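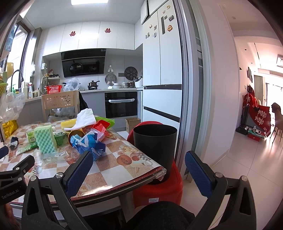 Akance发布居家清洁用品更换与分类服务计划
8月起在Dredum社区率先推行

搜索 请输入关键词 热门搜索 全部栏目

2020年5月31日,家居用品服务机构Akance宣布,将联合社区零售商Fanside,于今年8月在Dredum社区启动“居家清洁用品更换与分类服务计划”。该计划面向常住家庭,内容包括厨房清洁用品的定期配送、更换提醒、旧物分类指导,以及面向老年住户的上门咨询。首期服务为期三个月,覆盖超过70户家庭,所需费用由Akance与Fanside共同承担,参与家庭无须缴纳押金。

Akance项目总监Rekha Varghese表示,居家时间增加以后,家庭厨房的使用频率明显上升,海绵、抹布、刷具等低值易耗品的消耗随之加快。“我们在筹备阶段走访了Dredum社区的多户家庭,住户普遍反映,清洁用品该在什么时候更换、换下来之后如何投放,缺少清楚而统一的说法。本计划希望在这两个问题上为住户提供便于执行的指引。”

根据计划安排,每户参与家庭将在首次登记后收到一份基础配送包,内含洗碗海绵、棉质抹布和一册使用手册。此后由Fanside门店按照住户选定的周期补充配送。住户可选择每两周或每四周配送一次,也可在门店自行领取。登记资料仅用于配送及服务回访,计划结束后由Akance统一销毁。

使用手册由Akance产品研究部编写,全文分为四章,依次介绍厨房清洁用品的选择、日常养护、更换判断和分类投放。手册建议,洗碗海绵使用后应充分冲洗、挤干,并放置于通风处;接触生肉、生禽的台面应使用专用抹布,不与餐具清洁混用;海绵出现异味、变形或掉屑时,应及时更换。

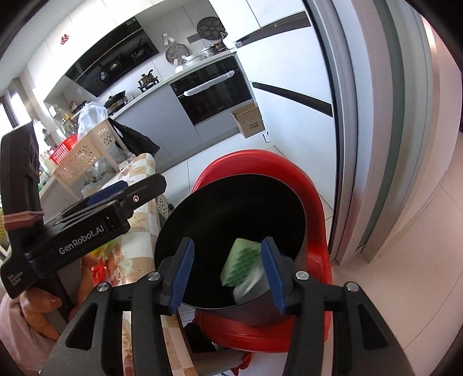

在锅具清洁方面,手册区分了普通锅具与带涂层锅具。带涂层锅具宜待自然降温后,以海绵柔软的一面配合中性清洁剂擦洗,避免使用金属丝球。粘附较牢的食物残渣可先以温水浸泡,再行清理。手册另附简明对照表,字号较大,方便年长住户张贴于厨房墙面。

产品研究部负责人Rocío Nieto指出,编写过程中,团队对文字作了反复删减。“初稿的内容偏于专业,试读的住户认为不易记忆。定稿保留了日常最常遇到的情形,其余内容移入附录,供有需要的住户查阅。”

分类投放是本计划的另一项重点。用过的海绵、沾有油污的包装和混合材质的小件物品,在家庭中往往被投入同一个垃圾桶。手册提示住户在投放前先将可回收的洁净纸盒、塑料瓶单独取出,厨余沥干后另行收集,其余物品再按所在地的规定投放。各地分类标准不尽相同,手册不替代当地主管部门发布的正式目录。
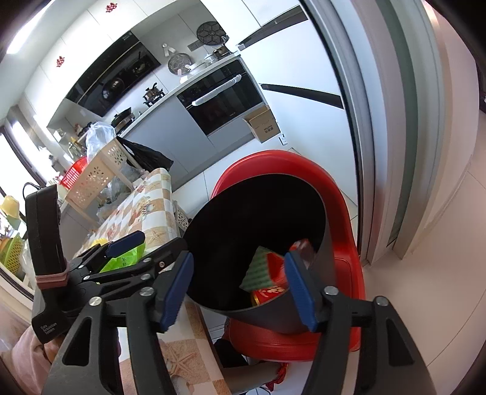
垃圾桶内的百洁海绵与包装物。

为配合计划实施,Fanside将在Dredum社区的门店内设立咨询台,由经过培训的店员解答住户疑问。Fanside社区业务经理Gifty Bonsu介绍,咨询台于每日上午开放,住户可携带换下的清洁用品包装前来询问投放方式。行动不便的住户可致电门店预约上门咨询,服务人员将佩戴口罩及工作证件,单次上门时间不超过半小时。

计划的执行情况将由独立咨询机构Kulkarni进行评估。评估采用住户问卷与电话回访相结合的方式,重点了解配送周期是否适当、手册内容是否易懂,以及住户对咨询服务的意见。Kulkarni高级顾问Vignesh Suvarna表示,评估报告将如实反映住户提出的不足,并在首期服务结束后向全体参与家庭公布摘要。

Akance将根据评估结果决定是否将服务延伸至其他社区。有意参与首期计划的Dredum社区住户,可即日起前往Fanside门店填写登记表,或委托家庭成员代为办理。租住家庭与自有住房家庭享有同等参与资格。

关于Akance
Akance从事家居清洁用品的研发与配送服务,业务涵盖厨房、卫浴及衣物护理用品。

媒体联络
Akance传播事务部 Blair Chisholm

联系我们 | 版权所有 © Akance 保留所有权利 | 返回顶部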